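Library / Fire Service Research / Training and Readiness / Section 3

Search this collection Enter keywords Go

3. Ration Handling During Extended Pump Drills
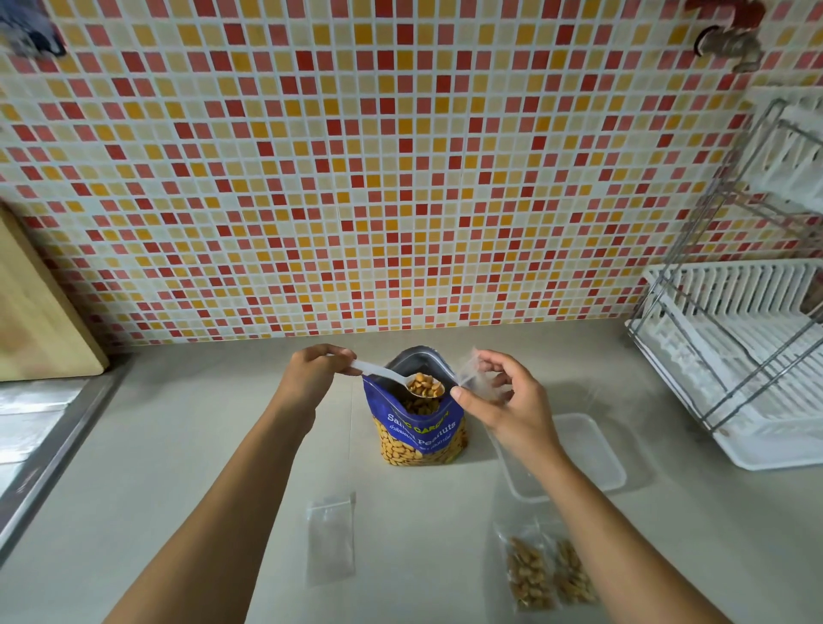
Figure 1. Portioning salted peanuts into small clear resealable bags.

3.1 Drill schedule and crew assignment

Drills were held in January at the Grorotow training ground, which has one hydrant loop and a static tank holding 2,000 gallons. Crews came from the Pivolwood and Wilon stations. A total of 30 firefighters took part, and 14 of them had completed the pump operator course before the first session. Assignments were drawn up by Haugland so that every crew included at least one certified operator.

Each session consisted of a relay pumping evolution over 700 feet of supply line, followed by a rest period and a second evolution with the crew positions rotated. Discharge pressure was logged at the attack pumper. Intake pressure was logged at both engines.

3.2 Rest period

The rest period followed the rehabilitation procedure already used by the Pivolwood station. Firefighters removed coats and helmets, reported to the rehabilitation officer, and were given water and a portioned snack. Pulse was taken on arrival and again before release. A firefighter whose second reading stayed above the department limit was held out of the next evolution, and the position was filled from the reserve list.

3.3 Scoring

Pakzad scored all evolutions from the pressure logs and a written checklist adapted from Şimşekoğlu. Checklist items covered hose layout, radio traffic, and the order in which valves were opened. Evolutions stopped early by the safety officer were excluded from the timing analysis but kept in the checklist results. Scores for the two stations are reported separately in Section 4.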